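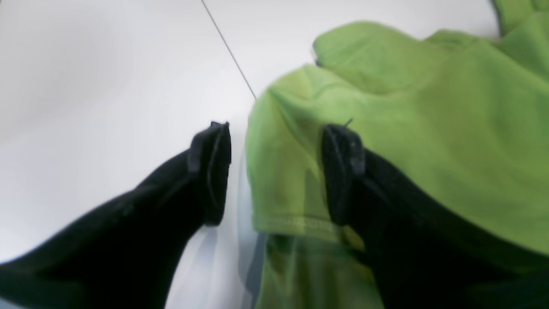 Bright green cloth on a white surface.

Phone charger order split in two, which promo code applies?

Bought two things from the Laklow shop last night, a wireless charging pad and a 5 ft cable. Total was 42 dollars and I put in the free shipping code. It said accepted. Then the confirmation email comes and its two seperate orders, the pad ships from Laklow and the cable from some seller called Jorkau, and I got charged shipping on the cable. Checkout only showed one cart. Is this normal? Can I cancel just the cable or does that kill the code on the pad too? Chat is closed until morning.

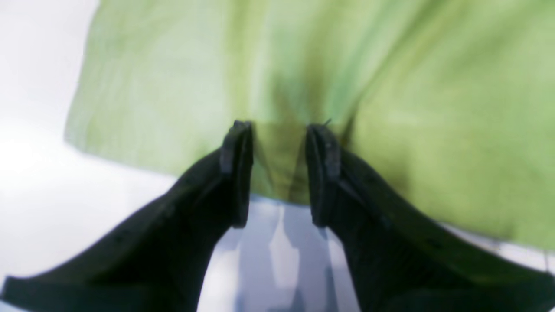 Trumton: Yeah normal. Code only covers stuff the shop ships itself. Marketplace sellers set their own shipping. Should say "sold by" in small gray print under the price - easy to miss on a phone.

You can cancel the cable alone. Go to My Orders, open the second order number, cancel from there. Don't hit cancel on the main page, that one does both. Had that happen in May, lost the discount and had to reorder at full price.

One catch, if the code has a minimum (mine was 34 dollars) and the pad by itself is under that, they might take it back. Check the terms first.

2 replies

Bošković: Just buy the cable somewhere else, they're all the same

Same thing here with a car mount and a case. Mine was past the cancel window so I had to wait for it and send it back. Refund took 27 days and they kept the shipping. So cancel tonight if the button is still there, dont wait for chat. And screenshot the cart page if you still have it open in a tab, I didn't and they asked for it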